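Home News Sport What's On Your Area Contact

Kedby library to stay open after council drops closure plan

29/05/2023

Kedby library will stay open for at least another two years after the council withdrew its plan to close the building and move the books to Pivdale.

Councillors voted by 21 to 9 to keep the branch going on shorter hours. It will open four days a week instead of five, and the late opening until eight in the evening will end. The new hours start when the schools go back after the summer.

The closure was first put forward in March as a way to save money on heating and repairs. Under that plan, readers in Kedby would have had to take the bus to Pivdale, a journey of 40 minutes each way. A petition against the move gathered 4000 names and was handed in at the town hall before the vote.

Nandi Fourie, who started the petition, said she was pleased but would have liked the evening opening to be saved as well. "People who work all day can't get there in the afternoon," she said. "We'll be asking them to look at that again."

The reading room is to be kept for clubs and homework groups on the days the library is open. The chess club, the oldest of them, has met there for 74 years.

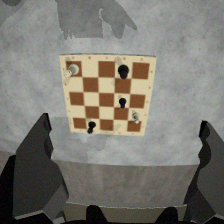
A five-by-five board. Short games on small boards are popular with younger players.

The council's report said the roof over the children's section needs work before the winter. Money for this has been set aside from the sale of the old depot on Kososier Road. The boiler will be looked at in the autumn, and the report warns that the building may have to shut for a week if parts need to be replaced.

Staff numbers will not change, but two members of staff will spend one day a week at Pivdale. The mobile library is not affected and will keep to its present stops – including the one outside the health centre, which had been in doubt. Borrowing limits stay the same, and books can still be returned to either branch.

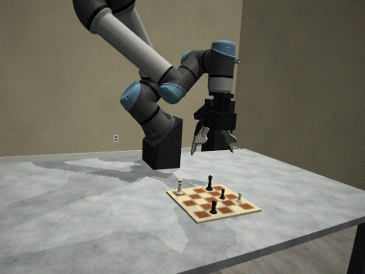

Clubs that use the reading room will be asked to pay a small charge for the first time. The amount has not been settled, and the council says it will talk to each group before fixing it. Groups for under-16s will be exempt. Furniture is also on the list of things to be discussed, as several clubs have asked for bigger tables. A small chessboard takes up very little of a large table, but the sewing group and the local history society both say they need room to spread out. The history society has offered to store its own maps elsewhere if that would free up space along the back wall.

The Yook café on the ground floor has agreed to stay on under its present lease. It will open on the same days as the library, from ten until three, and will go on running its Saturday breakfast until the end of the summer.

A further report on the use of the building is due next year. Residents who want to comment on the new hours can pick up a form at the front desk or write to the town hall. Forms are also being carried on the mobile library.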